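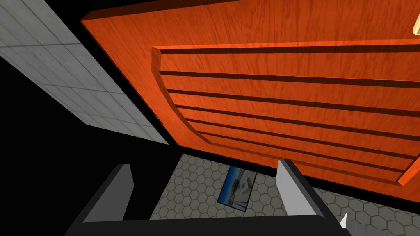
Sallero refit log – README

I bought Sallero, an old wooden motor cruiser, in July, and this folder is where I keep everything I've written down about her since. It started as a notebook, then the notebook fell in the bilge, so now it's files. I've always had a soft spot for varnish and curves, and orange-red wood grain with fine dark streaks running along it, like the rendered panel at the top with its scooped inset, is pretty much the color I want for the saloon lockers (my wife says it's too bright, we'll see!).

What's in here

log.csv – the main one, 1331 rows. Each row is one job or one reading: date, part of the boat, what I did, hours spent, cost.
engine.csv – oil pressure, coolant temperature and rpm, typed in by hand on every trip. I stop at 2000 rpm because she shakes like mad above that.
moisture.csv – meter readings for the hull planks, taken at the same 12 spots each time.
notes/ – longer bits of text, mostly me grumbling about the fuel tank.

Things to watch out for

Costs are what I paid, with tax, and I didn't log anything under six dollars. Hours are guesses when I forgot to look at my watch – so, often. In the first few weeks of moisture.csv I had the meter on the wrong wood setting. I left those readings in and put "x" in the last column, so please skip them if you're making charts.

Engine hours start from zero at the rebuild. Jerome Mercado did that work at the Navickas yard, and his own sheets are scanned in notes/engine. Mārtiņš Rebane sorted out my column names, which were a disgrace.

Using it

Copy whatever you like, just mention the boat. If you own something similar and want to add your own readings, send me a file with the same columns and I'll give it its own folder.

Last updated 3 September 2018. The windlass rows are still missing, I'll type them up once the new one is bolted down.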